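Keeping the grape cell running
Workshop notes, Dec 11, 2025

The grape cell at Lunstead has been running since September, and members at the other sites have been asking how it is looked after. Anastasia Manolakis has charge of it day to day. These notes come from her maintenance sheet, with a few additions from the team at Marín, where a second cell is being put together to the same plan.

The job itself is simple to describe. The robot reaches into a wooden crate with its right hand, closes its fingers on a bunch of grapes, lifts the bunch clear and puts it back down. One session is 40 lifts. After each session the cell gets a short check, and after every 10 sessions it gets a long one.

The short check starts with the hands. Power to the arms goes off first, then each finger is moved through its travel and the joint pieces are looked over for grit and bits of stem. The rounded fingertips get a wipe with a lint-free cloth. Stem fibers like to collect in the small hinges, and a soft brush gets them out. Compressed air was tried early on and given up, as it pushed the dirt further in.
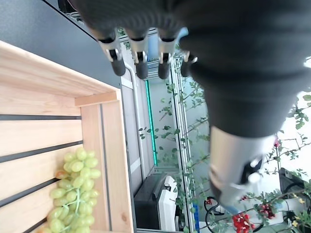

Wrist brackets are next. Anything bolted on near the hand takes a knock sooner or later, and a bracket that has turned by even a small amount will throw off the view from the wrist camera. Anastasia puts a line of paint marker across each screw head and onto the bracket. If the line is broken, the screw has moved. She tightens it to the value on the sheet, wipes off the old mark and draws a new one. In September one screw on the right side needed doing three times before it was swapped for a longer one, and it has held since then.

Cables have caused more lost time than anything else in the cell. The loops at the wrist have to be long enough for the arm to turn fully and short enough to stay off the crate. The first set came from Festent and was a little too stiff, so it tended to spring outward when the forearm rolled. The present set is softer. The rule on the sheet is to run the arm slowly through its whole reach with the crate in place and watch the loops the entire way, then do it again with a bunch in the hand. Any tie that has slid gets cut off and replaced – sliding it back never lasts.
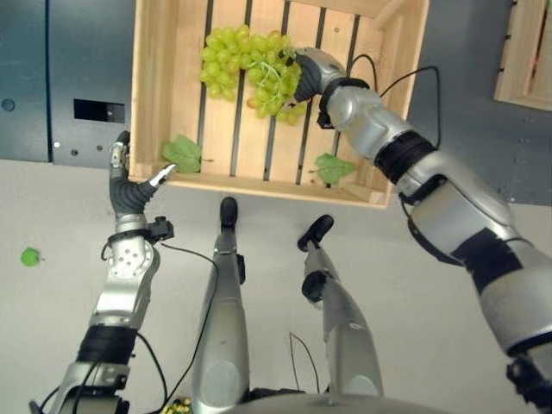

Crate position comes after the cables. The reach is programmed against the rim, so the crate goes back to the same spot before every session. Lunstead uses a flat gauge that is set against the rim and lifted away once the crate is lined up. Marín plans to do the same. Slats should be checked by hand for splinters, and a crate with a loose slat is taken out of use until it has been glued.

Grip force is set in the Setus software, and here the two sites differ. Lunstead runs at 19 on the Setus scale. Marín started its bench tests at 41, found that far too firm for the hand they have, and is working downward. Neither figure should be copied to another cell without testing. The setting depends on how worn the fingertips are, and fresh tips usually want a lower number. When a bunch begins to slip, look at the tips and clean them before touching the setting.
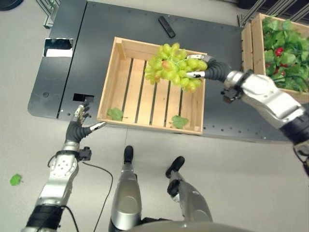
The left hand is easy to forget. In this routine it stays open beside the crate and does no lifting, so it picks up very little wear, but it still has to be parked correctly. If it sits too close to the rim, the open fingers can catch the wood when the torso shifts. The parking pose is saved under its own name and should be called up at the start of every session. Do not jog the hand there by eye.

The long check takes almost the whole morning. It covers everything above, plus the arm joints, the connectors at both ends of each cable and a full recalibration of the wrist cameras. Results go in the paper log kept with the cell, with the old and new values side by side.

Copies of the maintenance sheet can be had from Anastasia at Lunstead. Marín will send in its own notes once the second cell has finished its first 10 sessions.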